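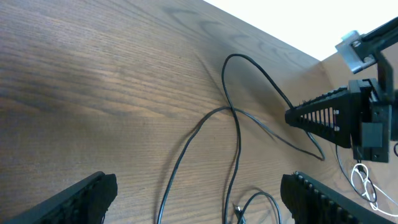

Left wrist camera: black cable loops on the table, slotted finger of the other arm at right.

Gripper trial review, 21 July 2023
Present: Lesego Mkhize (chair), Josué Prado, Benedito Pimentel, Vsevolod Yurchenko (notes)
Apologies: Brock Tremblay

1. Fingers
Josué reported on the cable trials and was very happy with them! The ridged fingers managed 82 good picks out of 100, and the smooth set is still to be run. He'd like the same cables used for both, so please leave the bin by the door alone until then. Lesego asked for misses to be logged by cable color, white being the harder one so far.

2. Wrist cameras
Benedito loves the close view and wants to keep it. Vsevolod worries about glare on dark parts and will try a lower exposure.

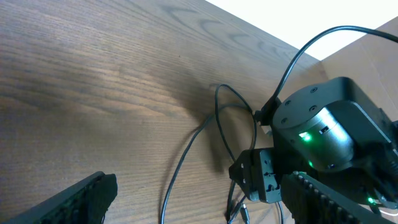
Wrist view of the other arm, green lights lit, with a reflection across the glossy panel.

Agreed to test 2 exposure settings, 20 picks at each, before anyone changes the mounts. Benedito will ask Skov about a matte cover.

3. Tangles
Long talk on this one, and a fun one. Josué wants to go for the plug first and follow the cable back from there.
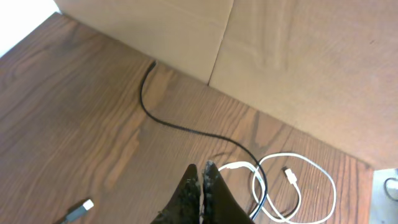
Lesego prefers opening up the loops with both arms and then looking for an end. We'll try both. Josué writes up the start positions.

4. Controller
Kundine settings stay as they are for now. Brock sent a note asking to compare Virkex in December; everyone keen.

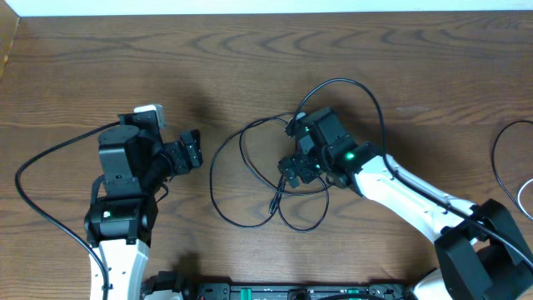

Both arms over the table, seen from the head camera. Control board at bottom center.

5. Actions
Josué: smooth finger run, start positions
Vsevolod: exposure test
Benedito: Skov
Brock: Virkex test plan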